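About Us - Rultthorpe Civic School

Who we are and what we teach 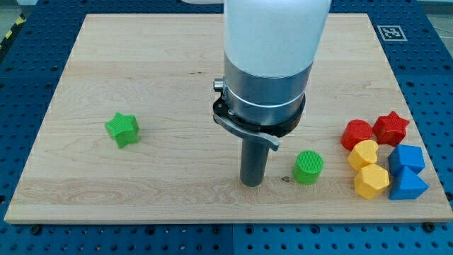

Rultthorpe Civic School runs short courses for people who want to stand for local council, work on a campaign, or just understand how decisions get made in their own area. We are not tied to any party. Our students have come from most of them, and plenty have come from none.

The school was started by Sotiris Tzanetos and Nobuhle Xaba after they ran against each other for the Brirken ward. Both lost. Over the following months they compared notes and found they had made many of the same mistakes with nomination forms, donation records and how-to-vote material. The first course was held that September with 15 students and a borrowed projector.

Since then more than 131 people have finished the full candidate program, and 33 of them have gone on to stand for election at local or state level. Students sit on councils in Brirken, Masilela and Ridow. Others have become electorate officers or gone into community organising.

What we offer

The candidate program covers nomination, campaign finance law, doorknocking, dealing with the media and how preferences work. It is taught over ten evenings. Students write a campaign plan as they go and present it to the group at the end.

The council basics course is shorter. It is meant for newly elected members and covers meeting procedure, conflicts of interest, reading a budget and what to expect from council staff. We also run it on request for residents' groups.

Mock debates are open to the public. Speakers are given a local topic - parking, rates, rezoning - and argue the side they are handed.

Our people

Sotiris Tzanetos teaches campaign finance and looks after enrolments.

Nobuhle Xaba is head of the school. She teaches meeting procedure and chairs the mock debates.

Siyabonga Maluleke and Oratile Maluleke share the campaign planning classes. They are brother and sister and worked for opposing parties before joining us.

Kgomotso Visser teaches media skills and runs the Masilela office.

How we are funded

Course fees cover most of our costs. The rest comes from small donations, and we publish the name of every donor. We do not accept money from parties, candidates or developers. Staff may belong to a party but have to declare it, and the list is kept at the front desk.

Fee relief is available for students and concession card holders. Ask when you enrol.

Page last updated 12 July 2022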